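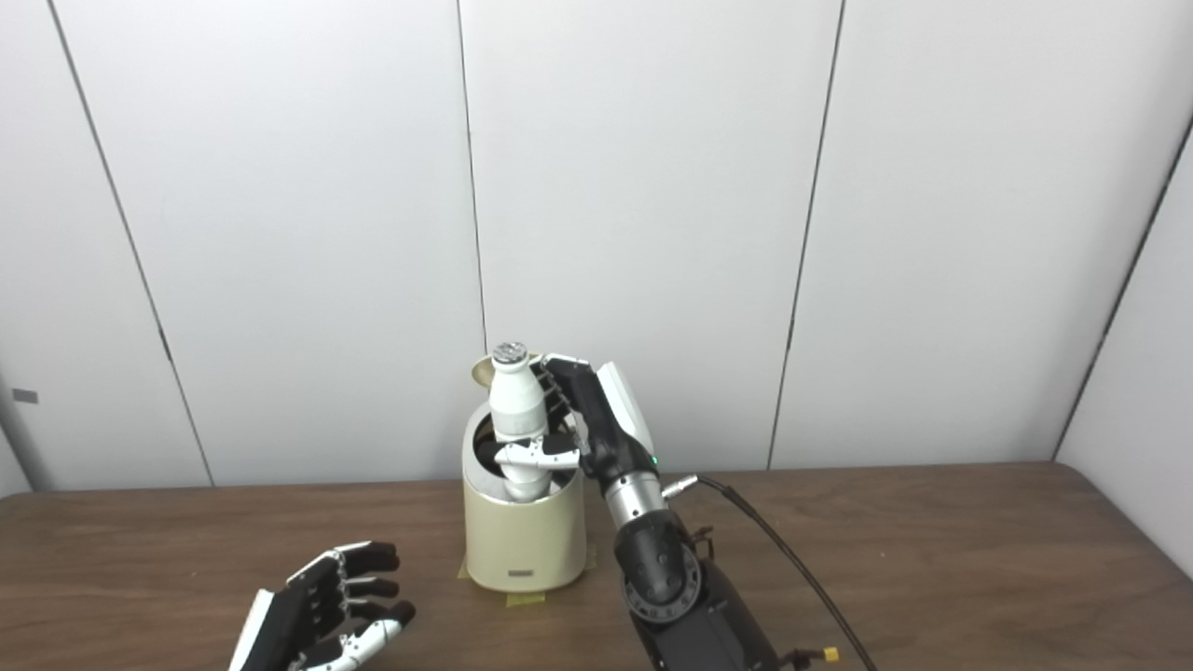 Tremine Bottles and Containers, read me first

This folder holds the list of household bottles and the containers they are kept in. It was prepared by Liis Stankevičius for the Tremine storage study. Last change: 25/10/2018.

What is in the folder

The list has 272 rows, one row for each pairing of a bottle and a container. There are 98 different bottles. The same bottle can appear in more than one row, so please do not use the number of rows as the number of bottles.

Columns

item_id: our own number, it does not change between versions
bottle_shape: milk, straight, square or other
bottle_colour: one word, the main colour only
cap: the colour of the cap, and "textured" if it is not smooth
container_shape: cylinder, box or other
lid: hinged, loose, none or unknown
height_mm: height of the bottle with the cap on
source: Orex, Fillex or Gebremichael

How we measured

Every bottle was measured standing on a table, from the table top to the highest point of the cap. We rounded to 2 mm. Bottles over 200 mm were measured twice, and the second value is the one in the list. We did not measure the inside of the containers. This was planned for June but there was not enough time.

Words we use

"Milk" means only the shape: a rounded shoulder and a narrow neck. It says nothing about what the bottle is used for. "Cream" and "beige" were separate colours in the first version and are now both written as "cream" — two people could look at the same container and choose differently.

Known problems

Some Fillex rows have no value for lid. If the lid was missing when the container came to us, we wrote "unknown" and not "none".

The Gebremichael rows use an older spelling, "color", in the notes. I left it as it was.

If you find a mistake, please send the item_id and the correct value. A whole new file is difficult to compare with the old one.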